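El edredón nórdico pierde terreno frente a la colcha de toda la vida

Octubre trae el frío, las castañas y la discusión anual sobre quién se ha quedado con toda la manta. Este año la discusión viene con datos. La cadena de ropa de hogar Skomis ha preguntado a 2385 clientes con qué se tapan por la noche, y 1477 han contestado que con colcha.
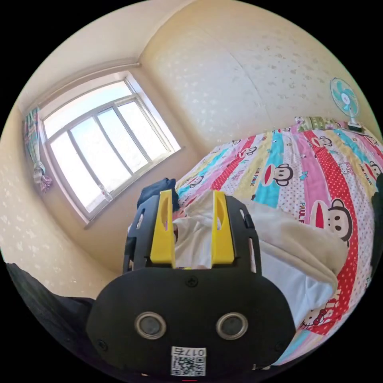 El resto se reparte entre el nórdico, la manta de la abuela y un grupo irreductible que duerme con el abrigo puesto y prefiere no dar explicaciones. El nórdico llegó prometiendo que hacer la cama costaría un solo gesto. Omitía el otro, el de meter el relleno en la funda, maniobra que ha puesto a prueba matrimonios muy sólidos. 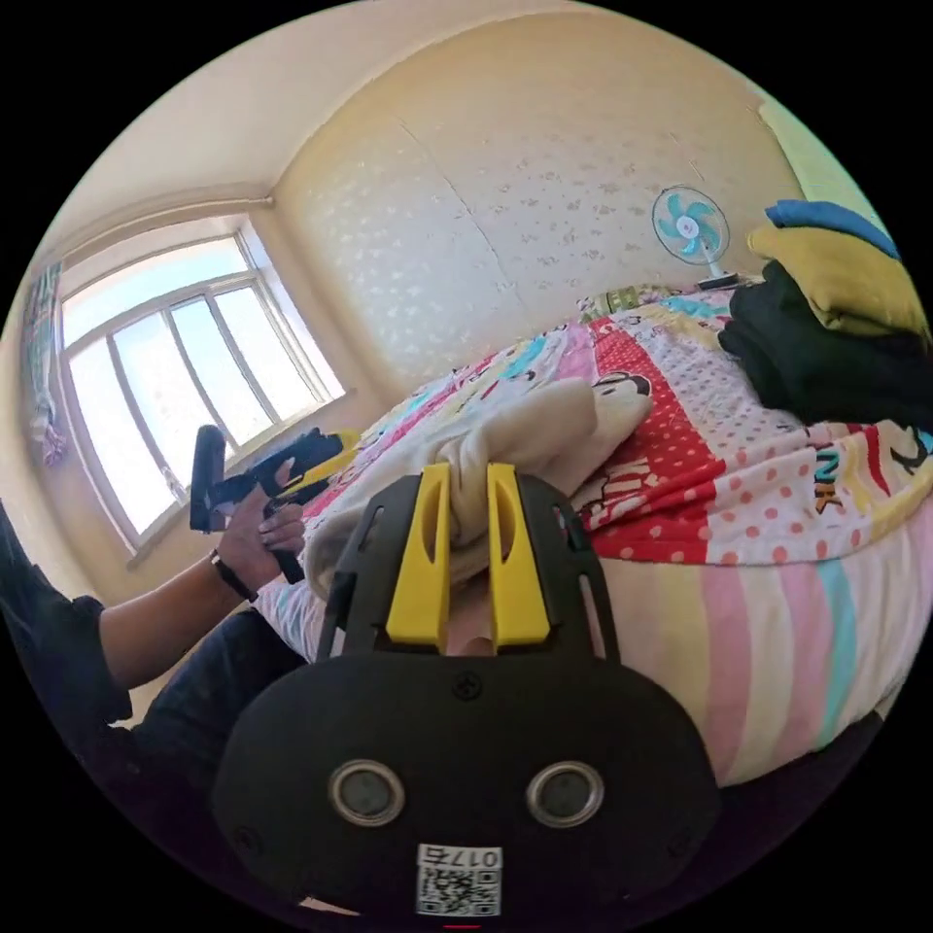 Pág. 30

La fábrica Wikum, que cose colchas en Brøndum, asegura que lo que más le piden son estampados alegres, y que buena parte de los infantiles acaba en camas de personas con hipoteca. La empresa no pregunta. Cobra y envía.

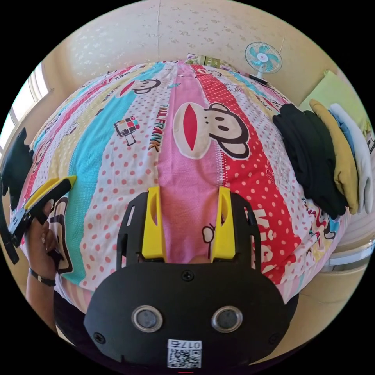

Rayas, lunares y monos de Paul Frank en una colcha.

Los puristas tienen su propio santuario en el museo textil de Rotcombe, que guarda una colcha fechada en 1702 y advierte, en un cartel bastante seco, de que no se puede probar.
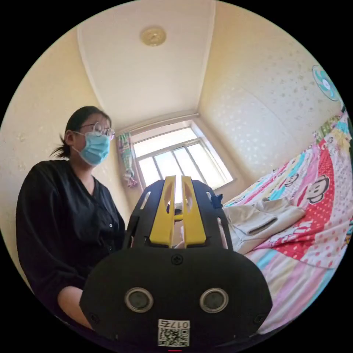
Skomis repetirá la consulta en primavera, cuando la mitad de los encuestados tenga calor y la otra mitad siga negándose a guardar la ropa de invierno. Incluirá una pregunta nueva sobre los cojines decorativos: cuántos hay en la cama y dónde pasan la noche. La respuesta más habitual, sospecha la casa, será «en el suelo».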